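Projects > Tondia > Progress reports > Breakfast Table

2020-05-13
By Bjartur Sveinbjörnsson

Hello to everyone at Kirkegaard, and thank you for being so patient with us! You asked for a short update on the Breakfast Table and I've tried to keep it short, but you know me by now.

As you'll remember, the idea is to have one corner of the Pillholm room set up for practicing breakfast. Laying it out, talking about it, asking somebody to pass something, putting it all back again. It's meant for people who are getting their words or their confidence back after an illness, and breakfast seemed like a good place to start (everybody has an opinion on eggs). You gave us 2,000 toward the corner and the printed cards that go with it. We've spent 1,117, mostly on the table and the cards, and the receipts are coming to you separately as soon as I find my stapler.

We couldn't run groups in April, so Halfdan Kárason and I put the time into the corner itself. The biggest decision was the tabletop. I wanted something plain and Halfdan wanted squares, and we went back and forth on it for longer than I'd like to admit. Squares won. It's so much easier to say "one square to the left of the plate" than "over a bit, no, the other way", and I've come around completely. The color is warm and sandy, and the white lines are easy to follow when you're sitting down.

One thing I do need to bring up is wear. The surface has picked up some thin, pale scuffs and a few curved scratches across the middle, and I'd like to deal with those before the groups come back. I've asked Irkatier for a price on a clear protective layer. If it's too much we'll go with place mats, although mats would cover the lines, and then Halfdan would be right to complain.
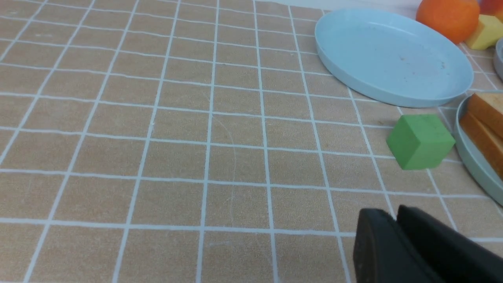
Squared tabletop at Pillholm with a blue plate, the orange and the green cube. Light scuffing toward the middle.

The colored blocks were a late addition and I'm really pleased with them. We use them as stand-ins when we want to practice colors and places without naming any food, so a first round might be nothing more than "put the green one next to the plate". I was worried they'd feel childish to grown-ups, and I did ask two of our regulars over the phone. One said she'd try anything once. The other wanted to know if he could just have coffee. So coffee cups are going on the list!

The cards are further along than I expected. There are 24 in the set, each with a layout to copy or a small request to carry out, and they get harder as you go. Halfdan has been writing the easy ones and I've been writing the fussy ones. We rewrote a good part of the middle after reading them aloud to each other, as we'd used "behind" and "beyond" as if they were the same word. 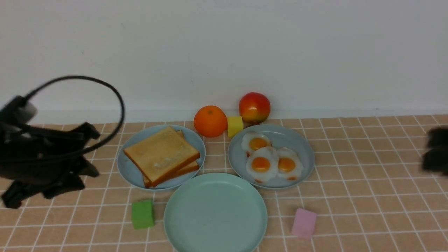
Our main layout is a full breakfast, and it's the one most of the harder cards are built on. I've changed my mind about it several times, mainly over how much food is too much. Where we are now, the toast has a blue plate to itself, two slices with one lying on top of the other, and the three fried eggs are on another blue plate over to the right. That gives us a nice pair of questions right away, because "the blue plate" isn't enough and you have to say which one. The orange sits just behind the toast with the yellow block beside it, and the apple is farther back by the wall, which makes it good practice for reaching and for asking. I'd still like to try a version with less on it for people who tire quickly.

Next up is sorting out the surface, printing the final cards and buying the cups. I'd also like to keep a little back for replacements, if that's all right with you. Could you let me know whether the cups can come out of the same budget line as the table? Halfdan thinks yes, I think we should ask.

Contact the Tondia office | © 2020 Tondia | Back to top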